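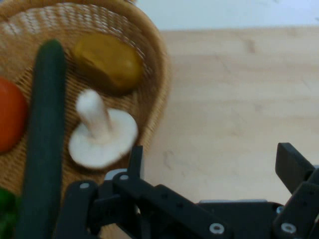 Last modified in February · Viewed 1,649 times

Cleaning play vegetables and the wicker basket they live in

pantryshelf_mom

We have a set of play vegetables that gets used every day, and they are kept in a wicker basket on the table. The set is a Worlow one, bought secondhand, so there was no box and no care sheet with it. There is a long dark green cucumber, a potato, a white mushroom, a tomato and some other pieces. I don't know what they are made of. The cucumber is smooth and matte and doesn't feel like the hard plastic food I had as a kid.

Two things I would like help with.

First, how do I wash them? They get sticky from small hands and they also pick up dust from the bottom of the basket. I tried a damp cloth and it was fine on the darker pieces, but the mushroom still looks gray on the underside and I can't tell if that is dirt or paint. I don't want to scrub it off if it is paint. A neighbor uses Clirum spray on everything in her playroom, but the label on ours only talks about countertops, so I haven't tried it.

Second, the basket. It is a tight weave and crumbs go down between the strands and stay there. Can you put wicker in water? I have read yes and no.

I'm also not sure the basket is the right size. The cucumber is longer than everything else and won't lie flat with the rest unless I put it in first. I would like to keep the basket if I can. It came from Brultby and I like how it looks.

Thanks in advance.

grayporch

I look after the toy shelves at a play cafe and have washed a lot of these.

Find out if the pieces are hollow before you do anything else. Squeeze one and turn it over. If there is a seam or a small hole, water will get inside and you will not get it out again. Those pieces only ever get wiped. If it feels light and squashy with a skin over it, it is probably foam, and foam gets wiped too. Solid plastic or solid wood with a good finish can take a bit more, but I still don't soak wood.

For wiping I mix a few drops of dish soap into 500 ml of warm water. Wring the cloth out until it doesn't drip. Wipe the piece, wipe it again with plain water, then dry it with a towel and leave it out overnight. Don't put them back in the basket damp.

On the mushroom, take a cotton swab with the same soapy water and try one tiny spot on the underside where it won't show. Look at the swab. If the gray comes off and the spot under it is the same white as the cap, it was dirt. If the color on the swab looks like paint and the spot now looks different from the area next to it, stop there. A lot of play mushrooms are shaded underneath to look like gills, so I would not be surprised if it is meant to be that way.

I would skip the spray. If the label only says countertops, I would keep it on countertops, more so if any of the kids still put things in their mouths.

For the basket, no soaking. Take everything out, turn it upside down over the trash and tap the base with your hand. Then vacuum the inside with the brush attachment. What is left can be picked out with a dry toothbrush, working along the strands and not across them. If it is really grubby, use the wrung-out cloth and then leave the basket on its side somewhere with moving air. Wicker that stays wet can mold or go out of shape.

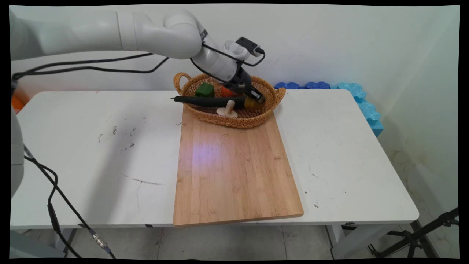
Page 2 of 7

tworowsofbeans

Agree with most of what is above, mainly on not soaking the basket. I did it once and it dried with a lean.

About the size, I would not change it. Put the long dark one across the front and let the tip stick out past the rim. It doesn't hurt anything, and the mushroom, the green pepper and the round yellow-orange fruit still have room. The ones with a handle at each end are easy for a child to carry too, and those get harder to find in bigger sizes. I looked at Lukáč and the large ones there had no handles at all.

Something that helped with crumbs was putting a bamboo cutting board under the basket. Whatever falls through lands on the board and you can carry it to the sink and wipe it - much quicker than cleaning the table every time. Ours is long enough that part of it stays clear in front, and the pretend chopping happens there.

You can also line the basket with a cotton dish towel and wash the towel once a week. My kids pull it out to use as a blanket so it may or may not work for you.

just_dave_no_really

i put ours in the dishwasher top rack, most of them came out ok. the tomato did not

pantryshelf_mom

Thank you all. I tried the swab on the mushroom and the gray is paint, so I am leaving it alone. No seams that I can find on the cucumber, but I will stick to wiping. Going to try a board under the basket this week.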